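Questions people keep asking me about the robot arm
113 shares
10 comments

I'm Mesfin Alemneh, and I run the sorting room at Tendetti, where we go through office and household returns before they get resold, recycled or tossed. We started using a robot arm in January. I've been asked the same stuff so many times (at lunch, in the parking lot, once at my cousin's wedding!) that I figured I'd write it all down in one place.

What does it do all day?

It picks things up and puts them in the right bin. That's the whole job, and it's harder than it sounds. What lands on our tables is a jumble of plastic sheets, wrappers, cables, bits of cloth, whatever got shoved in the same box. The arm has a two-finger gripper and a little camera by the wrist, so we all see what it's reaching for. Cables are the worst of it, for the arm and for us. 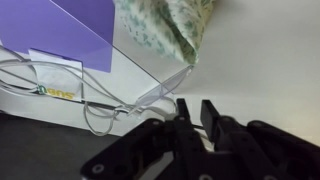 Did anybody lose their job?

No. There were six of us in the room before and there are six of us now. I asked that question myself before I agreed to anything, and I got the answer in writing. What did change is who does what. Two people who used to pick full time now watch the arm and step in when it gets stuck, and they got a bump in pay for it. I pushed hard for that bump and I'd tell anyone in my spot to do the same.

So is the work easier?

On my wrists, yes, big time. I used to go home with my thumb taped up. On my head, I'm less sure. Picking by hand you get into a rhythm and your mind can wander off somewhere nice. Watching a machine pick is more tiring than I expected — you're waiting for it to need you, and then it needs you right when you've reached for your coffee. We switch places every 60 minutes now, and that helped a lot.

Is it faster than a person?

Nope! Not on mixed stuff. Give it a table of plain boxes and it'll keep up with me fine. Give it a thin see-through sheet with cords lying around it and I'll beat it every time. It does keep going through lunch, though, so by the end of a shift it evens out more than you'd think.

What does it have trouble with?

Clear plastic, number one. Soft wrappers too, because they fold and squish and never sit the same way twice. And anything sitting close to something you don't want grabbed along with it. The folks from Dirnent who set ours up come by now and then to work on it, and they always ask us which items gave it grief. I like that they ask. We keep a list taped up by the door — it's a long list.
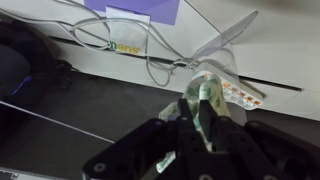
The gripper at a crumpled wrapper, with a power strip lying right next to it.

Do you have to know computers to work with it?

I sure don't. The training was 10 hours spread over two weeks, and most of that was safety: where to stand, when to hit stop, never reach in while it's moving. The Foulkes handbook they gave us is 70 pages and I've read maybe half (sorry, boss). You pick up the rest by standing next to someone who knows it.

Does the camera record you?

Good question, and I wish more people asked it. It's pointed at the table and it moves with the arm. We got a rule that the footage can't be used for write-ups or for timing anybody. If your shop is getting one of these, get that rule before the thing shows up, while folks are still eager to keep you happy.

Do you like it?

Most days, yeah. I was the loudest grump in the room back in January and I've come around more than I thought I would. I still do the Plateck boxes by hand, though. They're all tiny hinges and I enjoy them.

Last updated July 31, 2024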